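Pradico – Garment Care and Textile Finishing

About us

Pradico is a small garment care firm. We press, fold and pack shirts, and we write the pressing instructions that some of our customers print on their care cards. The firm began in Rustosow with two ironing stations and one rail, and pressing by hand is still most of the work.
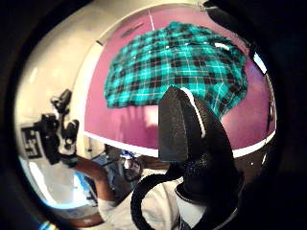 Page last changed: June 10, 2020

Woven shirts are handled singly. A shirt is laid flat, the creases are drawn out towards the hems by hand, and the iron follows the grain of the cloth. Order of work is collar, yoke, cuffs, sleeves, back, fronts. Checked shirts take longer than plain ones, as a line pulled askew under the iron stays askew once the cloth has cooled.

Work surfaces are wiped down between batches. Colour matters less than finish – we use pink tops with a white edge, and lint shows up well enough on them. 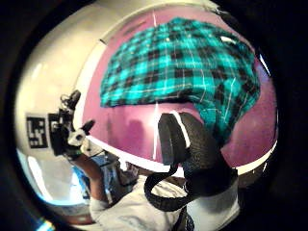
Each batch carries a Piltus sheet, our own record of fibre content, iron setting and any marks found on arrival. The sheet stays with the batch until it is packed. There are 274 settings entries on file at present, most of them for cotton and cotton blends.

Cables are kept to one side of the table and spare lengths are coiled. The iron cord is kept off the garment.
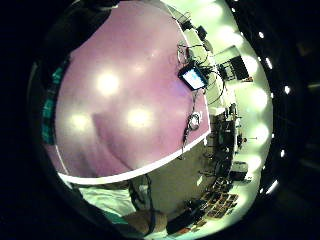

Pink tabletop with display and coiled cable.

Enriquez, our second site, opened in September and takes the larger orders, up to 1,000 pieces. Repairs and single items remain at Rustosow.

Coarser checked cloth is pressed from the reverse where the weave allows it.

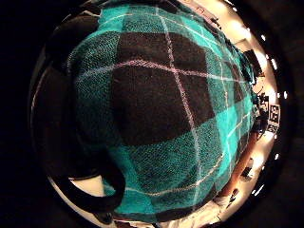

Pressing from the face side tends to flatten the yarn and leave a shine on black areas, so a cotton cloth is placed between iron and garment if the face has to be done. Overcheck lines are matched at the front placket before folding.

Minimum order for trade customers: 43 pieces. No minimum for repairs.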